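Chapter 7
Surfaces in the Working Kitchen

Most of the work in a kitchen is done on a surface that gets little thought until it stains, warps or starts to smell. Students who come to this course from home cooking tend to know their knives and their pans fairly well and their boards hardly at all. This chapter deals with the board, the bench under it, and the habits that keep both fit for food.

Figures 7.1 and 7.2. A wooden cutting board with a checkered pattern, on a white table.
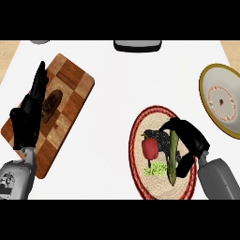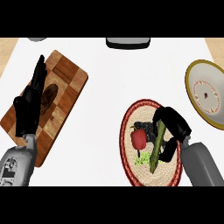 Karthik Wickramasinghe objects that chapters like this one start in the wrong place. In his view a beginner should learn to clean a board before learning what it is made of, and he would move the whole of Section 7.4 to the front. Teachers who agree with him can do that without trouble. Sections 7.1 through 7.3 do not depend on it, and the lab for this chapter can be run in either order.

7.1 Why the surface matters

A cutting surface has two jobs that pull against each other. It has to be hard enough that the knife does not dig in and leave deep cuts where juice and crumbs collect. It also has to be soft enough that the edge of the knife survives the shift. Glass and stone do the first job very well and ruin knives. Very soft woods are kind to knives but scar quickly. Most of the boards sold for kitchen use fall somewhere between, and much of this chapter is about telling them apart.

Wood is usually described by the direction of its grain. In an edge-grain board the fibers run along the surface, and the knife cuts across them. In an end-grain board the fibers stand upright, so the blade tends to slip between them and the marks are shallower. End-grain boards are made from many short blocks glued together, and they take more labor to build. They also drink up more oil and water, a point we return to in Section 7.3.

Plastic boards are lighter and can usually go through a dishwasher. They do not need oil. Their weakness is that old cuts stay open, and a badly scored plastic board should be resurfaced or thrown out.

7.2 Two kitchens compared

The examples in this chapter come from two kitchens. The first is the canteen at Talport, which serves 322 lunches on a normal weekday and keeps 40 boards in use, all plastic, sorted by color. The second is the Bhattacharjee bakery in Urthorpe, where bread is sliced on wood and raw meat never enters the building. The two have very different rules, and both sets of rules are sound. A board policy has to fit the food that is being handled.

At Talport the color of the board tells the cook what may go on it. Raw poultry has its own color, as do raw fish, cooked meat, and vegetables. New staff learn the chart on their first morning. The bakery has no chart. Its boards are scraped down between batches, washed at closing, and stood on edge overnight so that air reaches both faces.

Talport reviewed its boards in August and replaced those with deep scoring. The review form is reprinted at the end of the chapter and is used again in Exercise 5.

7.3 Terms you will need

Cross-contamination: the transfer of harmful germs from one food, surface or hand to another.

Scoring: the pattern of cuts left in a board by use.

Cupping: a bend across the width of a wooden board, often the result of one face drying faster than the other.

Food-grade mineral oil: a clear oil rubbed into wooden boards to slow the uptake of water. Cooking oils such as olive or sunflower should not be used in its place, as they can turn rancid in the wood.

Before you read on

Look at the boards in your own kitchen and write down the material of each one, what you cut on it, and how it is stored. Run a fingernail lightly across the surface and note whether it catches. Bring your notes to the first lab session. You will need them for the sorting task, which is done in groups of 2.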